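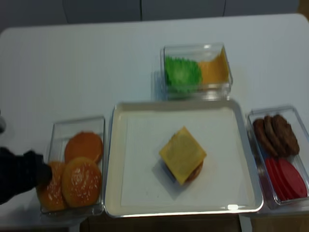
Vittoria Piras
Staff writer, Lirkbridge

Home News Robotics Projects Events Contact

Domudico has begun a side-by-side trial of two robot hands at its Lirkbridge workshop, using a toy hamburger as the test piece. The work started in January and is due to finish in spring.

The arm has to build the burger on a tray from buns, patties, cheese, lettuce and tomato, all kept in clear plastic containers around it. Each hand will be given 1,000 attempts. The arm and the controller stay the same throughout, so that only the hand changes between runs.

The first hand, the Gusness, is the one Domudico already uses for packing work. The second, the Evangelista, is newer and has softer fingertips. Both have completed their first 61 attempts.

Rainer Kettler, who runs the trial, said the cheese slices were giving more trouble than the buns. "They stand close together and you want one, not 2," he said. "A bun is a fairly easy thing to hold. A lettuce leaf depends on where you get hold of it."

A run is stopped if a piece is dropped outside the tray or if the arm takes longer than 10 minutes. Kettler said drops and slow runs were being logged separately for each ingredient.

Domudico plans to repeat part of the trial with a second camera once both hands have finished.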